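Minutes of the spring meeting, 1st May

Illby and Himham Joint Library Service, held in the reading room at Illby

Present: members for Illby and Himham, the branch leads, the clerk. Apologies were received from the member for Lumanlan.

## 1. Minutes of the last meeting

Agreed as a correct record with one change. Under the item on parking, "Himham" should read "Illby". The clerk will fix the filed copy.

## 2. Matters arising

The broken return slot at Himham has been replaced. The old one is in the shed and can go to scrap.

The letter to the county about the bus stop was sent. No reply so far. The clerk will write again.

The request for large-print westerns was passed to the book buyer, and a first box is on the shelf at Illby.

## 3. Opening hours

The branch lead for Himham reported on the trial of late opening. Use after supper was good in the colder months and has dropped off as the evenings got lighter. Most late visitors came for the study tables and the newspapers. Few borrowed books.

Members discussed closing at 7 over the summer and going back to the later time in September. One member felt that changing hours twice a year would confuse people and that signs never get taken down. Another said the school year is what people go by anyway.

Agreed: Himham closes at 7 for the summer, late opening to start again in September. Illby hours stay as they are. New signs for both doors, and the old signs to be removed the same day.

## 4. Trundora catalog

The move to the Trundora catalog is still planned for the summer. The supplier has sent a test copy. Branch staff tried it and had these comments:

- Searching by author works well. Searching by series does not, and puts volumes in the wrong order.
- Holds placed at one branch show up at the other without delay.
- The overdue notice is too stern. Staff would like to write their own.
- Local history pamphlets have come over with no shelf mark. There are 239 of these and they will need to be entered by hand.

Members asked if the move could wait until the pamphlets are done. The clerk said the old contract runs out before then and would have to be renewed for a full year. Agreed to go ahead as planned and enter the pamphlets over the summer.

The public computers are old but should be able to run the new catalog. Staff asked that the memory be checked before the change.

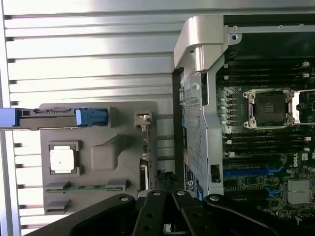
*Item 4: green memory module with a gray clip at each end.*

Agreed to look at the memory question first and bring prices to the next meeting. No new computers to be bought this year.

## 5. Book sale

The sale at Illby took in $415 after the cost of the tables. Cookbooks and children's books went early. Encyclopedias did not sell at all and should be turned down when people offer them.

A member asked that the money be spent on picture books. Another wanted it held for the roof. After some talk it was agreed to split it evenly.

The next sale will be at Himham. The hall there has no ramp on the parking lot side, so the side door must be unlocked for the whole day.

## 6. Lumanlan book stop

The van stop at Lumanlan has moved from the store to the church lot while the road is being dug up. About 14 regular readers use it, and one asked for more time at the stop. The driver can wait longer if the stop before it is cut short, and that stop is often quiet.

Agreed to try the new times for one round of visits and put a notice on the van.

## 7. Building and equipment

Illby: the gutter over the back step leaks and the step gets slick. A mat has been put down. A quote for the gutter is needed.

Himham: the heating was left on over a weekend. The timer has been reset and the instructions taped next to it.

The yearly check of equipment at both branches is due. The list from last year is missing the label printer and the second scanner. Desktop computers should be listed with their memory, so the case will need to be open when the entry is made.

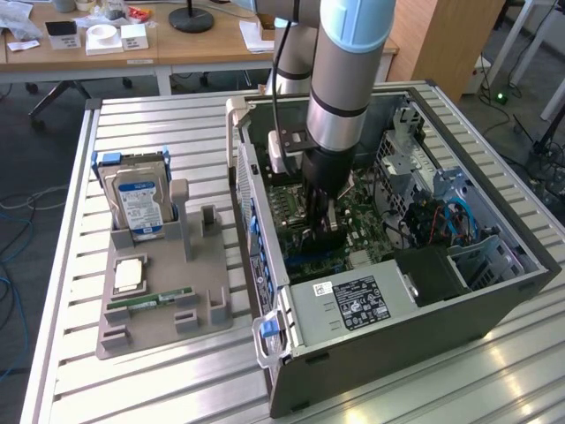
## 8. Other business

The knitting group would like to use the reading room at Illby on a regular basis. No objection, as long as the chairs go back.

A reader has offered a set of bound town newspapers. The clerk will look at their condition before saying yes.

The lost umbrella box is full. Anything left by the end of the month goes to the thrift store.

Next meeting to be held at Himham, date to be set by the clerk.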